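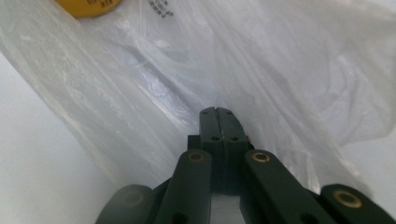 Why did the jury save Meinir again in the Nodora House semifinal?

Asked in: Television > Reality shows

Hello everybody. I follow Nodora House from abroad, with subtitles, and it is possible that I missed some rule which is clear for people who watch since the first season. I hope somebody can explain it to me with patience.

In the semifinal the public vote was between Meinir Hopkin and Gunnel Solberg. The presenter said that Gunnel had the better result from the public. Then came the advertising, and after the advertising the jury used the "second key" and Meinir went to the final together with Gunnel. So the public vote had no consequence at all, or this is how it looked to me.

My questions are these. Is the second key in the rules from the start of the season, or did they invent it in June when the audience was going down? And can the jury use it more than once? I remember that Meinir was already saved in the Bastthorpe week, when everybody had to sleep in the garden house and she refused to do the laundry challenge. My sister says it was a different thing that time, but she watches with one eye only, so I don't trust her memory so much.

I also paid for votes — not many, but I would like to know if they were counted for something. I don't say that Meinir is a bad player. She is maybe the only one who still talks to all of them in the kitchen. I only want to understand.

Thank you in advance, and sorry for my English.

3 answers

Answer 1 (accepted by the person who asked)

I will try to answer in order. I also learned the rules by reading them slowly with a dictionary, so I know the feeling.

The second key was in the rules from the start. It is in the part about the jury, after the part about illness and leaving the house by own decision. The presenter mentioned it in the opening episode, but very quickly, when the players were still carrying their suitcases inside, and I think most people were looking at the house. The text says that the jury may open the door for one player "in the last stage before the final," one time per season. So they can't use it again now, and they had not used it before.

What happened in the Bastthorpe week was the exchange, and there your sister is right. The exchange belongs to the player who wins the Brolton game. Nyberg won it that week and he could take one name off the list. He chose Meinir, and the list went on with the other names. The jury had nothing to do with it. The confusion comes from the editing, in my opinion, because they showed the jury table just before Nyberg read his card, with the same music they use for a jury decision.

About your votes: yes, they were counted. The semifinal vote decides who goes directly to the final, and it also decides the order in which the finalists choose their advantage. Gunnel chooses first because she won the vote. Last season the first choice was very useful — the player took the extra two minutes for the closing speech, and many viewers said this speech changed their mind. So if you voted for Gunnel, your money did something. If you voted for Meinir, it did less, I'm afraid.

The rules don't say that the jury must explain the key. I find this the weak part. They could say one sentence about why, and half of the angry comments would not exist. When I wrote to the program to ask about it, I received a standard reply that thanked me for my interest.

One more detail. The subtitled version is shorter than the original one. The explanation from the presenter after the advertising is missing there, I compared both. If your provider lets you choose the long version, you will find it before the part where Gunnel goes to the diary room.

Answer 2

its tv, they keep who they want to keep. Meinir cries well and Gunnel doesnt. stopped voting after season one and never regretted it

Answer 3

I agree with most of the first answer but I would correct one thing. The order of the advantages is not only from the semifinal vote. The points from the Brolton games are added too, and Gunnel has 694 while Meinir has 400. Even with a bad vote Gunnel would probably choose first. A player with 700 would have received the golden chair as well, so she missed it by very little, and she was quite upset in the morning episode. I was upset with her.

For the final I believe the jury has no key and no vote, only comments. But please check this, I am not so sure.

Comment from the person who asked

Thank you very much, now it is clear to me. I found the long version and the explanation is really there, although he speaks so fast that I had to listen again. I told my sister that she was right and she was unbearable during the whole dinner. I will vote for Gunnel in the final.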